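Play Kitchen Group, minutes of the meeting, 2026-06-10

Hello all, Dalia El Fassi here, taking the notes again (my handwriting has been typed up, you're welcome). Nine of us made it, and we started late while people hunted for chairs.

Notes from last time. Read and agreed, with one fix: the shelf labels were ordered from Flostik, and I had written Penard. Sorry, Penard!

Sorting the kitchen pieces. We spent most of the hour on this one. The question was whether to keep pots with plates or give the pots their own bin, and oh boy, people have feelings about pots. We voted, and it's pots and the slotted spatula together in the deep bin, plates and bowls in the flat one. The pretend food gets its own tub, strawberries and all. Gelturex sells a tub with a snap lid that I like a lot, and we agreed to buy three.
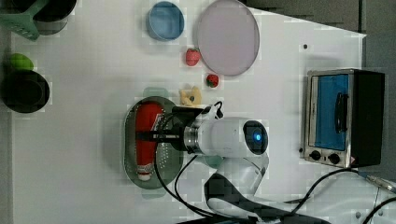

Next up was the food tub itself, and how small is too small. I'd like the little pieces kept back for the older kids' table, and most of the room felt the same. I'll go through the tub before we open again and pull out anything I don't like the look of. The bottles can stay with the food for now, though I still think they'd be happier on a shelf of their own (noted, and yes, I'm the one noting it).

Washing. Warm soapy water, then everything air-dries on towels. The strainer pieces need a brush for the holes, so please don't just rinse them! Cabrera's catalog has a pack of 4 small brushes and I'm putting in the order this week.

Money. We have $17 left in the supplies envelope after the tubs, before brushes. We'll look at the budget properly in November.

Anything else. Someone asked for a second play sink. I would love a second play sink. We don't have the floor space, so it goes on the wish list under the toy oven.

To do: Dalia to order tubs and brushes and check the food tub. Everyone else, please bring old towels.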